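Subject: Re: [smallboats] Nerkness raft-up, Saturday times and the launch ramp
Date: June 8, 2023

> Has anyone heard whether the ramp at Nerkness will be open for the raft-up this year? Last time I towed all the way out there and found the chain across. Also, is there a limit on length? Mine is 18 feet on deck but with the bowsprit she's a bit more, and I don't want to get waved off at the dock. And do we bring our own food or is somebody cooking?

Hi all,

I called the harbor office yesterday so I can answer most of this. The ramp is open from 7 in the morning and the chain will be down all weekend. They want $10 per trailer, cash or check, in the box by the gate (no card reader out there, so please don't all show up with plastic like I did two years ago). Parking is on the grass past the boat shed. If the grass is soft, use the gravel strip along the road and leave room for the fuel truck.

On length, the floating dock is good for anything up to 30 feet. Bowsprits don't count! They go by length on deck, so you're fine with plenty to spare. Anything bigger should pick up a mooring and come in by dinghy. There's one 40-footer signed up already, the Hyvönen ketch, and she'll be the anchor boat for the raft. Everybody else ties off either side of her, biggest boats closest in. Please have your fenders out and lines ready on both sides before you come up, and come in dead slow. I'm still touching up the varnish from last June.

Plan is to leave the dock at 11 and go up as far as the old ferry landing, then drift back down with the ebb and raft up in the wide part below the bend. Steam, sail, outboard, oars, whatever you've got. I'll be in Gillia, and I'm hoping to have Ceria along too if her new stern gland shows up in time (it was supposed to be here Monday, and I've quit looking out at the mailbox every time a truck goes by). If she stays home I'll have a couple of empty seats, so if you want to come and don't have a boat ready, write me off list and I'll save you one.

Watch the sandbar on the east side. It has moved since the last chart came out, and the green marker is a good way off from where the deep water is now. I went aground there in April doing maybe two knots and sat for an hour eating crackers. Stay closer to the pilings than feels right and you'll have water under you the whole way.

Food is potluck on the raft. I'm doing a big pot of chili and cornbread. If you could bring a side or something sweet that would be great, and bring your own bowl and spoon, please. We ran out last time and somebody ate theirs out of a bailer. Ice is for sale at the harbor store but they close at noon, so get it before we leave.

Channel 68 for chatting, 16 if it's anything serious. If the wind's over 18 knots at breakfast we'll put it off to Sunday, same times, and I'll post here by 8.

One thing I don't know yet is whether the restrooms by the ramp will be fixed. The lady in the office said "should be," so take that however you like.

See you on the water!

P.S. Still after a used bilge pump for Gillia, manual, any make, if anyone has one sitting in the garage.
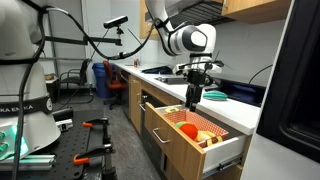

Play food in the drawer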